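Ticket 317 -- Planner targets land low and short when the goal is inside an open-front container
Project: Vusero (tabletop arm stack)
Component: perception / goal sampling
Opened by: Nayeli Solís
Status: open, workaround in place
Last edited January 7, 2022

Okay, starting a fresh ticket for this because the old one (101) turned into a grab bag and I can't find anything in it anymore.

What I'm seeing: if I ask for a drop target on the open tabletop, everything is fine. If I ask for a target inside a box lying on its side, the goal pose gets pulled forward and down, so the planner wants to put the gripper right at the lip of the opening. Sometimes it gives up and I get NO_VALID_APPROACH in the log, which at least is easy to spot. The low goal is worse -- it plans cleanly, reports a nice cost, and you'd never know from the log that anything was off.

Stuff I tried first, in the order I tried it:

Redid the hand-eye calibration. No change at all. I was kind of hoping it was that, so I did it again. Same answer.

Turned off smoothing in the trajectory filter. The path got uglier but the goal stayed exactly where it was, so I put smoothing back on.

Swapped the Cordier planner for the plain sampling one. Same bad goal, slower plan. That was useful, since it tells me the planner is just doing what it's told and the trouble is upstream.

Then I dumped the point cloud right before goal sampling and finally got somewhere. The container fitter looks for the biggest flat patch inside the opening and calls it the floor. With a slanted flap inside the box, the flap wins. It's bigger and it catches more light, so it gets more good depth points than the real floor. The fitter then averages the flap's tilt into the floor normal, and the goal sampler slides "downhill" until it hits the front edge. Lovely.

I checked by masking the flap out by hand in a saved cloud and running just the fitter on it, offline. Goal jumped back to the middle of the floor. Ran it on 10 saved clouds and it was the same story on every one of them.

Second thing, maybe related, maybe its own ticket: the self-filter lets part of our own arm leak into the cloud when it's close to the camera. Those points are way up and to the left, nowhere near the opening, but they stretch the bounding volume and the voxel size scales with it. So the inside of the box ends up coarser than it should be, right where I need detail. I pinned the voxel size in the config instead of letting it auto-scale, and the inside got noticeably cleaner. Didn't fix the goal, though.

Workaround for now, if you need container goals before this is fixed:

set fitter.max_floor_tilt to 10 (degrees, default is wide open)
set cloud.voxel_auto to false
leave fitter.min_inliers at 300, going lower brings the flap right back

With those three I get a sane floor on the saved clouds. I haven't tried it live on the Jodwood branch, and that one has a different sampler anyway, so please don't assume it carries over.

What I'd like to do properly is fit more than one plane inside the opening and keep the one closest to level with the table, and treat anything slanted as an obstacle. Odette, you wrote the original fitter in November, so shout if there was a reason it only ever keeps one plane. I'm also wondering if we should just refuse to plan when the top two planes score close together. A loud failure would have saved me a lot of poking around.

Same box in both views, with the slanted flap inside:
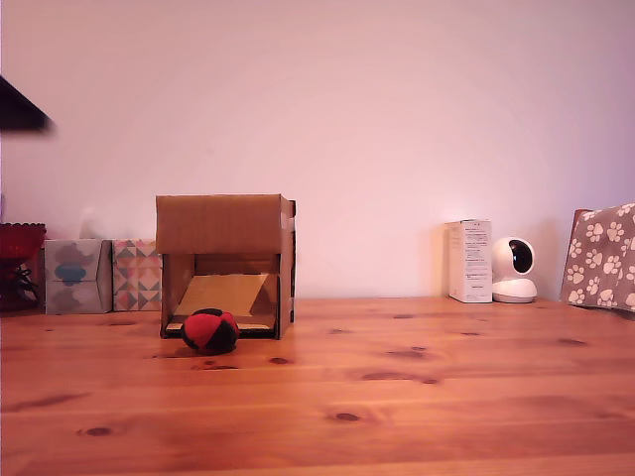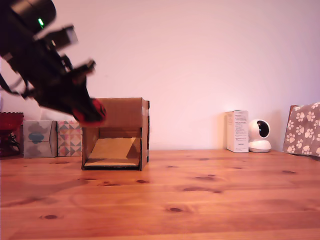
Odette Hamel: No deep reason for the single plane, I only ever tested it on empty bins and trays. Keeping the most level one sounds right to me, but please compare against the table normal and skip the gravity vector, the mount on our second arm isn't square. I'd split the self-filter leak into its own ticket. And yes to failing loudly when the scores are close, just make the margin a config value so I can turn it down for the bins.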